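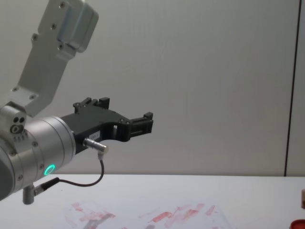
Notebook, January – arm side of the bench, hold pose and late frames

9:40. Picking up where the last page stopped. Problem in one line: arm says it is parked, jaws open, planner says the jaws are still moving. Then the planner waits, hits the 2000 ms limit and throws the whole run away. Very annoying, esp. at the end of a long batch.

Driver stack today is Zustau (our branch) talking to the arm, Moffat for planning, logs going into Bemar like always. Did not touch the firmware. Do not touch the firmware.

First guess was the gripper feedback. Status light on the wrist is green, driver reports ready, cable and both connectors are on. Wrote a dumb loop: command open, read width, print, repeat. Width comes back fine each time. So the gripper is telling the truth and somebody downstream is not listening.

Second guess, timestamps. Zustau stamps the gripper message when it comes off the serial line. Moffat compares that with the joint state stamp and drops anything older than the joint state. Reasonable on paper. But joint states come in much faster, so a gripper message is nearly always "old" by the time it gets looked at. It only gets through when the two happen to line up. That would explain why it fails more when the machine is busy.

11:15. Pulled the last batch out of Bemar. 1624 open commands, 73 of them ended in the timeout. Every one of the 73 has a good width reading sitting in the log before the limit. So yes. Dropped, not missing.

Fix attempt 1: widen the window. Works but I hate it, a stale width could pass as fresh during a fast close. Reverted.

Fix attempt 2: keep the last gripper message plus its own age, and let the check ask "is this newer than the command" instead of "is this newer than the joints". Small change, one struct and one compare. Builds. Unit tests pass except the one that was testing the old behavoir, rewrote that.
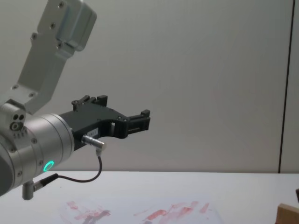 Photo: Grukanari bench log, chest camera

Arm over the table in the hold pose, jaws open, and went through the command loop from there. Planner now goes to idle right after the width settles. Longest wait in the log is 980 ms and that was with the camera driver restarting at the same time, so I will take it.

Things noticed on the way, not fixed:
- Moffat prints the timeout as a warning and then treats it as an error. Pick one.
- Gripper width is in meters in one message and millimeters in the other. Caught me twice today.
- Restarting Zustau while the arm is in hold leaves the old pose target in memory. Clear it by hand before planning anything (reset_target, then check it printed empty).
- Table plane in the collision model is still the old one. It sits a bit high, so low grasps get refused.

14:20. Started on the table plane. Idea is to get the back edge of the table out of the wrist camera and check the tilt against what the kinematics say. The edge is a long straight line against the wall so the line finder should be happy. What it also likes is the black seam in the wall, same strength, longer in some views. Need to throw away anything that lands too close to vertical once we rotate into the base frame. Red marks on the table gave a few short segments, min length filter kills those.

Mask for the fingers too, otherwise the linkage bars win everything. Mask depends on width, so it needs the same fresh width message as above. Good thing that one came first.

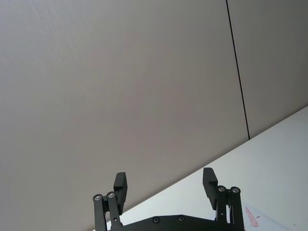 Can the finger mask be one fixed shape for the whole run?
Only if the jaws stay at one width. As soon as they move, a fixed shape either leaves some finger showing or covers table edge we need, so look it up by width.

Mask table has open and closed now, in between is just interpolated. Good enough to test with, not good enough to merge.

16:50. Left the branch pushed, message fix is its own commit so it can go in without the edge stuff. Whoever runs the next batch please turn on verbose for the gripper topic, I want to see the ages. Still to do: vertical reject in base frame, fill in the mask table, then redo the plane and retry the low graps that were refused.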